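Open Day at the Echeverri Shirt Works

The Echeverri works has made shirts in Nernico since 1947, and every May it lets the public in. I went in the morning, on the 2 p.m. ticket's cheaper cousin, the early tour. Rosaura Palomino led it.

We started in the cutting room, where cloth is laid out in long stacks and marked with chalk. The sewing floor is upstairs — bring earplugs. Collars are made at one end and cuffs at the other, and they meet the body of the shirt near the windows. Style 3429 was on the machines that morning, a plain work shirt sold mostly by mail.

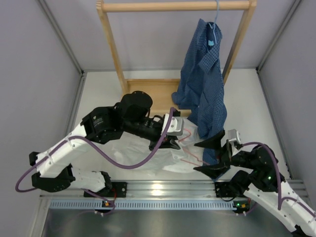
Finishing was the part I liked best. Buttons are checked by hand and loose threads are clipped before pressing. Palomino said checks are harder than solids, as the pattern has to line up down the front. A dark blue checked shirt on a light blue hanger got me thinking about my own closet, and I bought one in the shop on the way out. The parking lot is on the Zikilia side and fills up early.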